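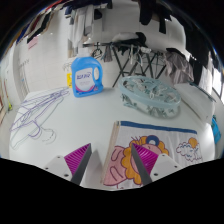 Arben Shehu wanted to know before we'd even sat down whether the old boiler was going to see us through to spring or whether he should be buying space heaters while the hardware store still had them. Fair question! I said it was the first item anyway and could he please hold on until I'd found my pen.

Kitdale Row > Residents > Meetings > Heating

February
Minutes by Liliana Melis

Started a bit after 7 p.m. in the common room. At the table were Arben, Ognjen Lazarević, Ataberk Soylu, Sang Lò and me, and a few neighbours came and went (the sign-in sheet is in the binder). Ataberk chaired and I wrote, so if the spelling of anything mechanical is off, that's mine.

Last meeting's minutes were accepted with a correction. I'd put down that the circulating pump was "replaced" in the north building and Ognjen pointed out it was only rebuilt – new seals and a bearing, same pump. Fixed.

The boiler

So, back to Arben. Ognjen had walked through the mechanical room with the fellow from Branovard the week before and passed around the service report. The heat exchanger has a weep at one of the section joints. It's small, and Branovard are comfortable running it to the end of the heating season provided somebody reads the pressure gauge every day and writes it down. Below the red mark on the dial, we phone them. We are not to keep topping up the system and hoping, which I gather is what we did last winter.

Sang offered to do the gauge on weekday mornings on the way to the bus and Ognjen has the weekends. The clipboard is hanging on the inside of the door. Please don't borrow the pencil.

We then got into what happens after spring and this took up most of the evening. There are 2 options on the table. The first is a new condensing gas boiler in the same spot, which means lining the chimney and adding a condensate drain but leaves the radiators and all our pipework alone. The second is an air-to-water heat pump outside the east wall with the existing boiler replaced by a much smaller backup. Ataberk likes the second one a lot, I like it quite a lot, and Arben likes it less because his bedroom is on the east wall.

Arben's point about noise went on the list as a proper question for both contractors. He'd like the sound rating in writing, at his window and in night mode, and he'd like to hear a unit running somewhere before he votes. Ognjen thinks Matić have one going at a church hall and will ask if we can go and stand beside it on a cold evening. I'll bring a thermos.

Sang brought up radiator sizing, and I'm glad, as I'd never have thought of it. A heat pump wants to send out cooler water than the boiler does, so a radiator that's fine today might leave a room chilly in January. The top-floor units already run cool. Both firms will be asked for a room-by-room heat loss calculation and not just a number off the old boiler's nameplate.

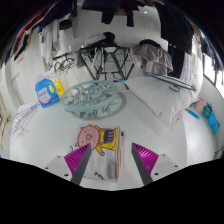

Page last changed: February, 9:40 p.m., L. Melis

Money for the spring work

Matić's price for the heat loss study plus a written design comes to $2,954 before tax. Branovard would do a shorter version for nothing if we sign with them, and there was some grumbling about what "nothing" means. Ognjen moved that we pay for the independent study. Sang seconded. Carried, with Arben abstaining until he's heard the church hall unit.

I'm to check whether the study counts toward the rebate or has to be done after the application goes in. If it's the second, we wait. Ataberk has been caught by this before with windows at his old place and he was pretty firm about it.

Bleeding the radiators

I've had notes under my door from people with gurgling radiators, so we talked this through. If yours is hot at the bottom and cold at the top, there's air in it. You need the little brass key, a rag and a cup. Turn the heat off at the valve and let the radiator cool, open the bleed screw a touch, wait for the hiss to stop and close it as soon as water comes. Then tell Sang, please, so that the pressure reading the next morning makes sense! A bunch of us bleeding on the same night would look exactly like a leak on the clipboard.

Spare keys are in the drawer under the mailboxes. If your bleed screw is painted over, leave it alone and let Ognjen know. He has a trick with a heat gun.
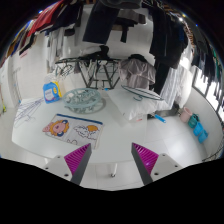
The other half of the radiator complaints is really thermostatic valves that have been sitting wide open since fall and have seized that way. Ognjen says to run each one fully closed and fully open once a month, even in the rooms you don't use. If the pin's stuck you can take the head off and work it gently in and out, but don't go at it with pliers, as we had one of those let go on the second floor and the ceiling below is still a funny colour.

Odness, who looked after our valves under the old contract, have stopped carrying the heads that fit. Ataberk found a compatible one and will order a small box of them. We agreed he can spend up to $300 and bring me the receipt.

Thermostat in the hallway

Short one. Somebody has been turning up the hallway thermostat in the south building. It controls the hallway and it doesn't do a thing for your suite, I promise. Sang suggested a locking cover and Ataberk suggested a polite note first. Note first. I've written it and taped it up, with what I hope is a friendly tone.

Anything else

Arben asked if the mechanical room door could get a proper closer, as it's been found propped open and the combustion air damper isn't meant to be working against a draft from the parking lot. Ognjen to look at it.

Sang asked about carbon monoxide alarms. They're in every suite but some are getting old, so have a look at the date stamped on the back of yours and email me what it says. I'll put together a list and we'll replace the expired ones in a single order.

I raised pipe insulation in the crawl space, where a stretch near the laundry lines has slipped down. Ognjen had already seen it. It'll be redone when the weather's warm enough that he can feel his hands under there.

To do before next time

Ognjen – call Matić about the study and the church hall, and check the door closer
Ataberk – valve heads
Sang – gauge readings, and a copy of the clipboard sheet for the binder
Arben – write up the noise questions so they go to both contractors in the same words
Me – rebate rules, alarm list, and chase Branovard for the service report with the missing second page

We wrapped up just before 9 p.m. Next meeting is once the heat loss study comes back, and I'll put a notice by the mailboxes.

Kitdale Row Residents | Contact: leave a note in the heating box by the mailboxes | Back to top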